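Rustley Grafting Tape, green, 20 m roll

Back in stock after a long gap, sorry to all who emailed. New batch landed Saturday, October 13, 2018 and we've checked it against the old one. Same tape, same stretch, slightly different cardboard core. Price unchanged.

Stretchy, self-clinging tape for grafting, budding and patching up split stems. No glue on it. Sticks to itself and not to the plant, so no sticky bark when it comes off. Sold by the roll or in a box of 22 for nurseries.

What's it for
Mostly young vines and fruit trees. Whip and tongue grafts, cleft grafts, chip buds. Also roses. Also tomatoes if you're gentle, though we'd use clips for those - see the Boltano clips, bag of 100, further down the propagation page.

Not for tying in. It stretches and goes on stretching, and a heavy cane will sag by July. Use the Grimshaw soft tie for that.

How to put it on
Cut a length first, about a hand and a half for a pencil-thick stem. Start below the join. Pull till it goes a bit paler, then wind upwards, each turn covering half of the last. Tuck the end under the final turn and pull snug. Don't wrap over a bud unless its the thin budding grade (separate listing, clear not green).

Go round at least one full turn past the cut at both ends. Most failed grafts we get asked about were wrapped too short, or the two bits of wood never matched up in the first place. Tape won't fix that.

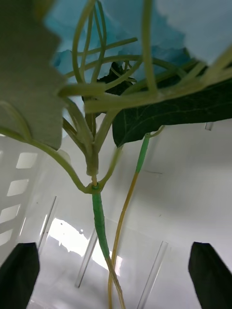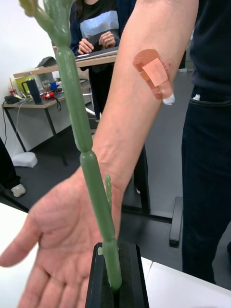
When to take it off
Leave it till the join has healed over and the new growth is well away. On vines that usually means most of the first summer. Check every couple of weeks once the stem starts fattening. If you see the tape biting in, slit it lengthways on the side away from the graft and let it fall off by itself. No need to unwind. Don't leave it on over winter hoping it'll rot, it doesn't rot fast enough.

Storing it
Cool drawer, out of the sun, in the bag it came in. A roll left on a greenhouse shelf goes brittle and then snaps halfway round a stem, very annoying. Kept properly it's good for two seasons, sometimes three.

Details
Width: 25 mm
Length: 20 m unstretched
Colour: green only, the white is discontinued
Adhesive: none
Reusable: no
Stock code: RGT-259

Delivery
Single rolls go large letter, second class. Boxes go by courier and need somebody in. We post Monday to Thursday. Last posting before the break will be in mid December, exact day to go up on the home page when we know it. Northern Ireland and the islands, please ring first for the box price.

Returns
Unopened rolls, no problem, send them back with the slip. Opened rolls only if faulty. If one arrives squashed just tell us, they usualy unwind fine but we'll swap it if not.

Customer comments
"Used it on a row of Nuvemance vines this spring, good grip even with cold hands. Wish it came in a wider size." - Houshang Rostami

Wider size - we've asked. The maker says only if we take a full pallet, so not this year.

Goes with
Grimshaw soft tie, brown or green
Boltano grafting clips
Rustley folding grafting knife, right or left handed (left handed out of stock)
Pruning sealer, small tin

Trade prices on boxes, email or ring before noon.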